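Home Explore Notifications Messages Lists Bookmarks Profile More

Elvia Quezada
August 27, 2026

Right, it's the week of sorting out the junk table and I'm going to post my way through it because otherwise I will wander off and make a cup of tea and never come back. Thread!

Background for the new people: we moved to Gulham in autumn and I still have bits and pieces that have never found a home. Every time I can't decide where something lives, it goes in the wicker basket. The basket has been the boss of me for months.

So rule one (my rule, I made it up at breakfast): the basket gets emptied first, all the way to the bottom, before I'm allowed to put one single thing back in it. No peeking in and taking out the easy stuff. Tip it.

Rule two is that tape gets its own spot. I have bought packing tape so many times for this move. I buy it, I use a bit, it vanishes under a pile of mail, I buy another. My sister in Tarthorpe says she has the same problem with scissors.
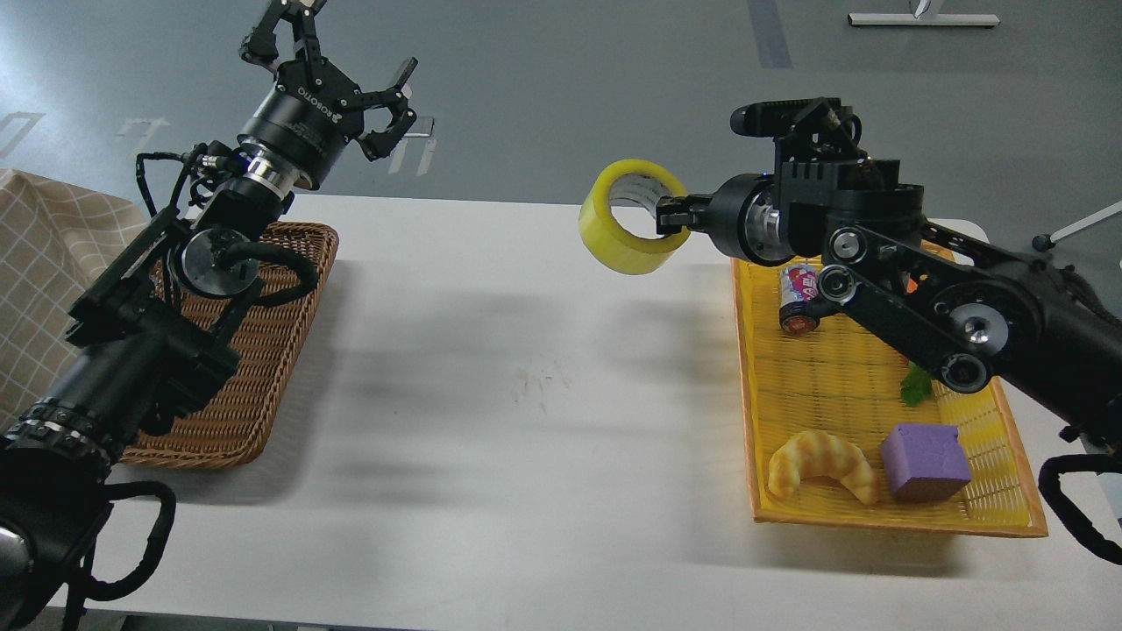
Basket cleared, tape located. The good yellowy see-through kind.

I love that basket, by the way. Proper woven wicker with the braided rim, rounded corners, looks nice even when it's doing nothing. I got it at the Zervas closing-down sale years ago and carried it home on my lap on the bus, with everybody giving it a bit of side-eye.

The checked cloth is staying too. It's beige, it goes with everything, it's soft from a million washes. I've tried to be strict about fabric and I can't do it, sorry. If you come to my house you will be given a tea towel to take home, that's the deal.

Okay, toys. This is the part where I get sentimental so bear with me.

We've got a play food collection that started with one set for my niece and then grew, because people saw we had play food and gave us more play food. It gets used every time she's over. She runs a café. The prices are outrageous. I was charged 1144 dollars for soup last visit and she wouldn't budge!

My system used to be one enormous tub with a lid, and it was a terrible system. Whatever she wanted was at the bottom and the whole lot ended up on the carpet. Six minutes of play, half an hour of me on my knees looking under the couch.

Now I'm trying a tray. Shallow, so you can see what you've got, and one small batch at a time. The rest goes up in the hall cupboard and we swap over every so often. A mum at the Lurner library playgroup put me onto it and said hers went from bored to besotted with the same old toys, just by hiding most of them for a few weeks.

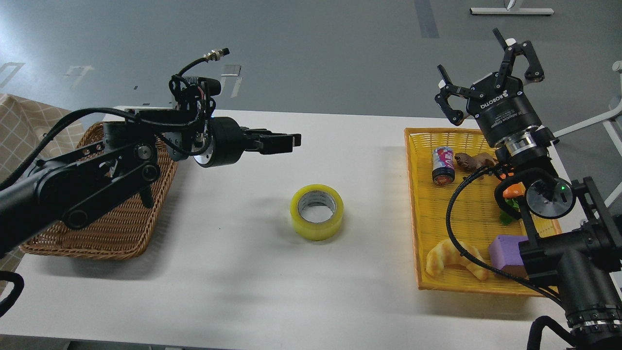 The carrot was always going in the first batch. It's the star of the café menu. Carrot on its own, carrot with soup, carrot in a cup. The croissant is the other big seller, and I'd riot if it got swapped out, I think it's the best one we own.

And yes, the little brown animal is in with the groceries. I've asked what it is and had four different answers, so I've stopped asking. It's a customer some days and it's the chef on others.

The purple sponge is for wiping down the café. She's very firm about hygiene for someone who licks the spoons.

A couple of people have asked about the tray. It's yellow plastic with a sort of woven grid pattern, nothing fancy, came from the discount shop near the Gulham post office. I like that it has a bit of texture to it. Get one you can lift easily when it's full, my first go was a big roasting-tin sort of thing and I couldn't get it through the door without turning sideways.

Still to do: the mail pile, the drawer of mystery keys, and a box that says KITCHEN MISC in my own handwriting which I don't remember packing and am a bit scared of.

Update after lunch, I opened KITCHEN MISC. Eight egg cups. We don't even eat boiled eggs?? If anyone local wants egg cups please message me, I will walk them over to you.

Going to leave the basket alone for a while and see how long I can hold out. My record is not good. I've already caught myself walking towards it with a phone charger.

The swap-over is pencilled in for September and I'll report back on whether she notices the teapot's gone.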